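From: Kenza Lamrani
To: trips list
Subject: Re: Skelen day trip - van, pickup, lunch

Hi all,

Quick one, typing between two calls so excuse the state of it. Chathurika asked a bunch of things and I'd rather answer on the list than get the same five emails again.

> On the morning of the trip, are we all meeting at the Gikala hotel
> or is the van doing two stops? My cousin and I are at the guesthouse
> by the bridge and it's a long walk up with bags.
>
> Also is the price per person fixed now? Tarek said one thing on the
> phone and the sheet says another.
>
> And does the monastery visit include the ticket or do we pay at the
> door? Last year we all stood there digging for coins.
>
> Chathurika

OK so.

**Pickup.** Two stops. First is the guesthouse by the bridge at 7:40, then up to the Gikala for 8:00. Be outside, please, the driver can't park at the bridge, he can only pull over for a minute or 2. If you're on neither street you pick one and walk to it. Younes wanted a third stop at the bus station and I said no, it adds a loop through the market and on market mornings that is half an hour gone.

**Price.** The sheet is right, Tarek was going off the old quote. The van is a flat rate for the day and we split it by however many actually come. Right now that's 10 confirmed. If we get to 14 it gets cheaper for everybody, and the van is full at 14 so that's the ceiling. I'm not taking a fifteenth on somebody's lap, don't ask. If you drop out after I pay the balance you still owe your share unless you find someone for the seat. Same rule as the lake trip.

Guide is extra and already in the sheet, column D. Wael Bouazza again, he did the old town walk for us in the spring and people liked him. He speaks English and French and will do a bit of both. Tip is up to you, not included.

**Tickets.** Monastery ticket is included this time. I buy them as a group at the gate so stay close to me till we're through. The small museum next to it is NOT included, you pay there, and they only take cash. Taking photos inside costs a bit more, ask at the desk, I forget how much.

**Rough plan for the day**

- 7:40 bridge, 8:00 Gikala, leave right away
- coffee stop at the Zesell turnoff, bathrooms are ok there
- monastery, guided, a bit over an hour
- drive up to the Skelen pass, short walk for who wants
- lunch
- village and craft shops, free time
- back at the Gikala by evening, depends on traffic

The pass is at 1036 meters, so nothing dramatic, but the wind up there is real and every time somebody shows up in a t-shirt. Bring a layer. Even in July. Shoes too, the path to the lookout is gravel and then it's just rock for the last bit. If your knees aren't up to it there's a bench by the parking lot and a guy who sells corn.
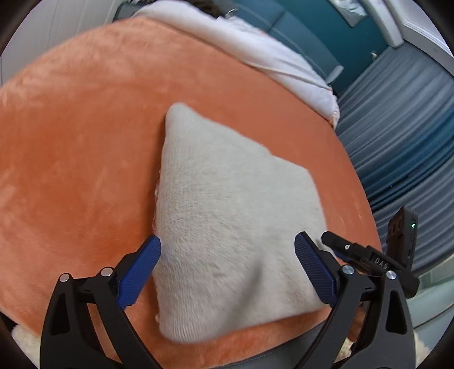 *White cushion on the orange plush, between the blue fingers.*

**Lunch.** This is the one thing still open. Two options and I need an answer from each of you, not from half of you.

Option one is Shehata, the place on the main street in the village. Set menu, soup, main, dessert, they need the number ahead. They can do vegetarian if we tell them, they can't do it if you tell them when you sit down (last time...). Tables inside or under the vines, can't promise which.

Option two is picnic at the pass. Cheaper obviously, and we'd have more time in the village after. But someone has to shop the evening before and someone has to carry it, and that someone was me the last two times so this time it won't be. If you vote picnic you're volunteering.

Wael says Shehata is good but slow, and to count on an hour and a half. If we do that the free time in the village gets short. So the shop people may want to think about that before voting for a sit down lunch.

**Kids.** Two asked. Fine, but they count as a full seat. Car seats you bring yourself, the van company has one and I wouldn't rely on it. The road up is twisty, so if yours gets sick sit in the front rows and bring bags.

**Bags.** There's room under the back seats for day packs and not much more. If you're heading on to the airport that night with a suitcase tell me now, not at the van. There might be space for one or two if we aren't full.

**Rain.** We go anyway. If the pass is closed for fog the driver decides, not us, and we'd do the lower road and the spa town instead. Wael has a walk he does there and the ticket money for the monastery stays the same since we do that first. No refund for clouds, sorry. We did get rained out completely once but that was a storm and the company moved the date without charging, so don't panic.

Tarek, can you fix the note at the top of the sheet so it says the flat rate is for the van and NOT per person? Three people have read it wrong already and one of them nearly canceled. Also your phone number in there is the old one.

Younes, you still have the cooler from the lake. Need it back if it's picnic. Need it back anyway tbh.

Chathurika, I have you down for two seats, you plus cousin, picking up at the bridge. Need your cousin's name for the list, the driver has to have all the names on paper.

What I need from everyone:

- yes or no on coming, if you haven't said
- bridge or Gikala
- Shehata or picnic
- anything you can't eat

Reply to me only please, not to the whole list, my inbox is alreayd a mess. I'll send one last mail the evening before with the plate number and the drivers phone. If you don't see it check spam, a few of you always end up there.

Ok running,
Kenza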